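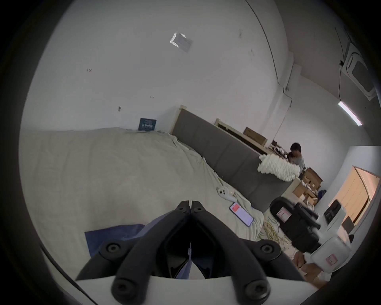

How to clear and make a bed that has become a shelf

Posted by Murray Sandhu, 27 Sep 2021

I don't believe in the five-minute bed. Every tidying guide I've read starts with a bed that is already nearly made. Mine usually has a game controller on it, a phone, a bit of cloth and whatever I was reading. Allow 11 minutes the first time.

You need one empty box and a clean sheet if yours is due a change.

1. Take the electrical things off first. Phone, controller, any leads. Put them on a surface you can see from the door. I've shaken a phone out with the sheet before now, and it found the only bit of floor without carpet.

2. Put cloths and clothes in the wash or in a drawer. A chair doesn't count.

3. Books go back where they live. Propping one against the wall at the head of the bed is how it ends up down the back.

4. Deal with packing foam if you've had furniture delivered. The Gudeo leaflet says to keep all of it "for future moves". I kept a bagful for 2 years and then threw it out. Keep the cardboard box if you have room, lose the foam.

5. Strip the sheet, or pull it flat from the corners. Start at the headboard end and work down, smoothing outwards with your forearm. Sprays that promise to drop the creases did very little on my cotton. An iron works, if you can be bothered.

6. Go over a padded headboard with the soft brush on the vacuum, along the seams between the panels. Mine hadn't been done since July and it showed.

Pillows last, then the cover. Cushions are up to you, but they only have to come off again at bedtime.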